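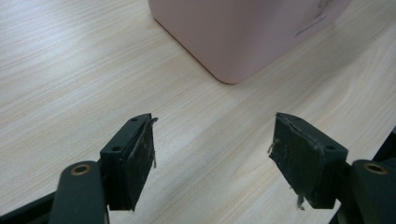 Pierina Russo reckons you can't call a table tidy while there's still a box on it, and she has argued the point in our comments since August. Fair enough! We went the other way, and this README is partly my answer to her.

# Cai Tabletop Tidying Notes

Cai is a collection of written notes on clearing and resetting tables at home: what stays out, what goes in a box, where the box ends up. There are 1497 notes so far, from 69 households, and I love reading them (the craft table ones especially -- people have opinions about glue).

We use cookies to remember your display settings. Accept | Manage

Print this page | E-mail this page

## What's in it

- `notes/` -- one plain text file per note
- `tables.csv` -- table size, colour and finish, as the household wrote it
- `boxes.csv` -- 191 storage boxes, with colour, shape and usual spot

A pale pink box on a light wood-look table gets its own row in `boxes.csv` under "pink, rectangular, rounded corners". Please keep to those words if yours is similar. We had "blush", "rose" and "musk stick" all going at once and the search was hopeless.

## Labels

`clear` means nothing left out. `one-box` means a single container stays on the top. `in-progress` is everything else. Na-rae Seok and I labelled the lot separately, then sat down and sorted out the ones we disagreed on, which was great fun and took two evenings.

## Known gaps

Hardly any outdoor tables. Glass tops are thin on the ground too. Spelling is left as written.

## Adding a note

Copy `notes/template.txt`, fill it in, and send it to Yi-an Ban. Short is fine!

Related
- Zololeck drawer notes
- Prellent shelf labels, version 2
- Ganico pantry list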